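From: Vesna Dimitriou
To: Whitfield Juniors coaches list
Date: 19/09/2023
Subject: Re: Low beam spacing, under-8s circuit

Otis Bellamy wrote:
> The under-8s keep bunching at the second beam. Could we drop
> the rope station and move everything up? Also, does the
> 15 minute warm-up still stand?

Otis,

The warm-up stands. Please keep the rope station, but put it after the beams. The bunching comes from the landing mat, which takes one child at a time while the beam takes two. With 3 metres between the beams the queue should clear by itself. I tried this layout at Clurkance in June with the older group and the waiting time fell by half. 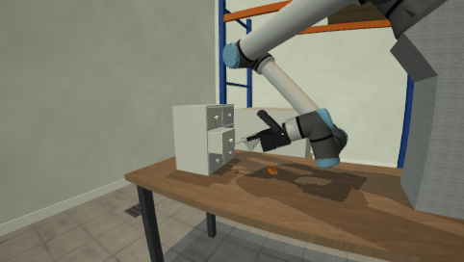

Start the smaller children from the left-hand box. The right-hand one is too high for a standing jump and they end up climbing it, which holds up the line. Yolanda Park has the height chart if you need it.

On crash mats: Feveck have quoted 2,000 for a full set, delivery included. Soledad wants a second quote before we order. Until then, use the blue mats from the vault area and strap them together. Check the straps between groups.

Noemi, can you cover the rope station for the early session?

Vesna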